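Leave the Old Kitchen Counter Alone for a Year
Tobias Lyons
23 November 2019
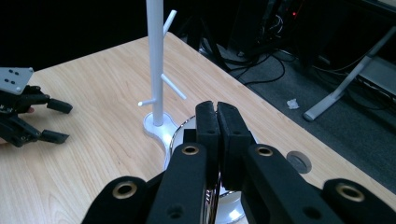 A white mug stand on a pale wooden table.

People who buy a house tend to replace the countertops first. I think they should wait a year, and I say this as someone who has installed countertops for a living and would have made more money by keeping quiet.

My wife and I bought our place on Zallberg Road in July, eight years ago. The kitchen had brown laminate with a burn mark next to the stove and a seam that had lifted near the sink. I had a drawing of the new counters before we had unpacked the plates. Granite, full depth, with a long overhang on the window side where I imagined people would sit. Then the furnace quit and the money went there, so the laminate stayed another winter.

By spring I knew the drawing was wrong. We never sat on the window side. The sun comes in low there at breakfast and you can't see the person across from you. What we did need was a clear stretch to the left of the stove, and my plan would have put the microwave in it. I also learned that we cut bread and roll dough on whatever surface is closest, and that neither of us is careful about putting down a trivet. All of that matters when you choose a material, and I had known none of it.

Most of the advice you get in a showroom is about the material. Granite takes heat well but many kinds need sealing. Quartz doesn't need sealing but it can scorch under a hot pan. Butcher block can be sanded and oiled again, and it will stain around a faucet if water sits there. Laminate is cheap and easy to wipe, and once it chips you are mostly stuck with the chip. These things are true and worth knowing. But they only help if you can say what you do in your kitchen, and a new owner usually can't. Ask how often they set down a hot pot and they will tell you how they did it in the apartment.

The second thing the year gives you is a look at the cabinets. A stone top is heavy, and it goes down on boxes that somebody else put in. In our kitchen the run under the window was out of level by enough to roll a pencil. I could not have told you that on the first day. Two of the boxes had been screwed to the drywall and had missed the studs. If the granite had gone in on schedule, it would have been shimmed over those boxes, and the repair later would have meant lifting the stone and probably breaking it.

I hear the same objections every time I bring this up. One is that it's easier to do the work while the house is empty. That is true of floors, and I would tell anyone to sand floors before the furniture comes. It is much less true of counters. A normal replacement shuts the kitchen down for a day or two once the pieces are cut. You can live on sandwiches for that long.

Another is resale. People say an old counter drags down the value of the house. If you are selling next month, maybe. If you just bought it, you are not selling next month, and a counter put in now will be the old counter by the time you do.

The last one is that the old counter is ugly. I have more sympathy for that one. You have to look at it every morning. A sheet of adhesive film or a couple of good cutting boards will cover a lot, and a fresh bead of caulk along the backsplash does more for a tired counter than most people expect. I spent $44 on caulk, a scraper and contact cement for the lifted seam, and it held until we tore the whole thing out.

When we did replace it, we used maple along the left side and plain quartz by the sink. The bill came to $1,992, with me doing the labor. The granite in the first drawing would have cost at least $1,000 more than that for the stone alone, and we would have been less happy with it. The maple has a dark ring from a kettle and some knife marks. I sand it when it bothers me.

There are cases where waiting is the wrong call. If the substrate around the sink is swollen and soft, water is getting into the cabinet below and you should deal with it now. If a top is loose, fix it or take it off. A counter at the wrong height for someone in a wheelchair shouldn't wait either. I am talking about counters that work and are only dated, and from what I saw in other people's houses, those are most of the ones that get hauled to the dump.

So keep a pencil and a pad in the kitchen drawer for the year. Write down where the groceries land, where you run out of room, which outlet you keep reaching for. Take that list to the fabricator along with your measurements, and leave the sample chips until after you've gone over it with them.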